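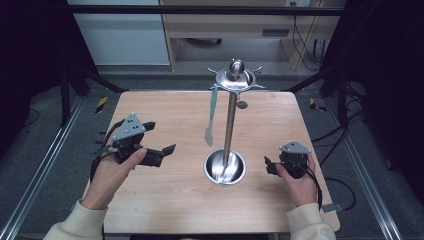
Trullarmont builds event apps and mobile websites for trade shows and conferences, and we are hiring a mobile content editor to join the team that writes and maintains them. Most of our customers are small organizers with one or two halls and a tight schedule. An ordinary morning may be spent on exhibitor pages for products. You would write the short product text, check that the page loads quickly on an older phone, and make sure the booth number matches the floor plan.

About the job

The position is full time and reports to the head of content. You would work in Fedis, our in-house publishing tool, which feeds both the event website and the app. Experience with Fedis is not expected. New editors get two weeks of training on it and work alongside another editor for their first event.

Your main duties:

Write and edit exhibitor listings, session pages and venue information for small screens
Load schedules from organizers' spreadsheets and correct them when they change
Send push messages to attendees during events, following the plan agreed with the organizer
Test pages on the phones and tablets in our device drawer before each launch
Answer questions from exhibitors by email, usually about logos, opening hours and links that do not work
Keep the style guide up to date

A typical event has nearly 130 exhibitors. Each editor looks after 8 events a year, with no more than 2 open at the same time. August is quiet and is when most of the team takes vacation. Spring and fall are busy, and you should expect early starts on show days, which are paid or taken back as time off, whichever you prefer.

What we are looking for

You should have at least two years of experience editing for the web or for an app. You should be able to cut a paragraph to a sentence without losing the fact that matters in it. You need to be comfortable with spreadsheets and with basic HTML. Some knowledge of accessibility is a plus — alt text, heading order, color contrast — and so is a second language. A degree is not required.

Experience at trade shows is useful, whether you worked for an organizer, an exhibitor or a venue.

Place and hours

The office is in Surby, a short walk from the train station. Editors work there on two set days each week and may work from home on the others. Travel comes to 20 days a year at most. We book and pay for train tickets, hotels and meals. During an event, you will be on site with one of our support staff, who handles the Wi-Fi, the check-in tablets and the Helmy badge printers. You do not need to know how to fix a printer.

How to apply

Send a resume and two samples of your editing to the jobs address on our contact page. Before-and-after versions are best. Please leave out anything confidential. A cover letter is optional — if you write one, keep it to a page.

Applicants on the short list will be given a paid editing test, followed by one interview by video and one at the office. We reply to every application.

Posted 19 October 2022. The position is open until filled.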